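Last updated in July. If your question isn't covered, please write to the Detard desk at Wikgate and we'll do our best to add it.

# Shared working rules for simulated and real cells: your questions

**Who are these rules for?**

Anyone who runs, writes or reviews a task on the Mullavell programme, whether you've been with us for years or only got your login this morning (welcome, if so!). They cover the simulated rooms as well as the real benches, and we ask you to treat the two with the same care, even when it feels a little fussy.

**Do I have to read the whole rulebook before my first run?**

We'd love you to, but we know it's long. Read parts 2 and 6 properly, which deal with starting states and stopping, and keep the rest open in another tab while you settle in.

**What counts as a starting state?**

Everything that could change how the task goes: where the furniture stands, whether a drawer or door is open and how far, what is resting on what, and the lighting. Write it down before you press start, in plain words that someone at another site could follow. "Drawer partly open" is fine as a note, though please put the measured opening beside it if your tool gives you one.

**May I change a scene halfway through a batch?**

Please don't, tempting as it is. A batch is 1000 runs under one set of conditions, and if you nudge a cabinet at run 600-and-something we can't compare the two halves. Close the batch, give the new scene its own number, and begin again.

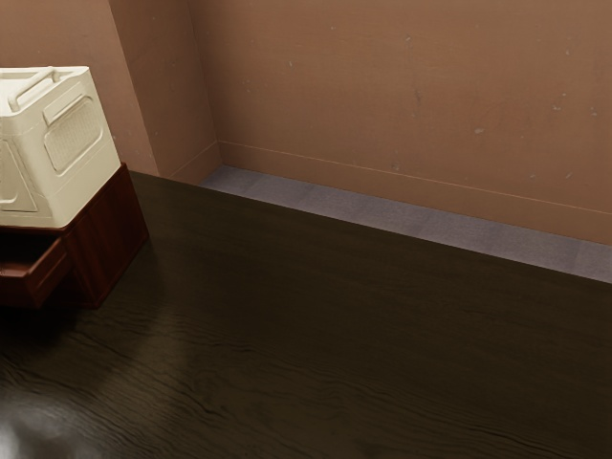 **Who can stop a run?**

Anyone watching it can, at any moment, and you'll never be asked to justify stopping too early. Log the time and a line on what worried you, then leave the restart to the person who holds the batch.

**Where do the old Hồ templates fit in?**

They're still valid for batches numbered up to 2562. Anything newer goes on the Detard form, which is shorter and (we think) a good deal kinder to fill in.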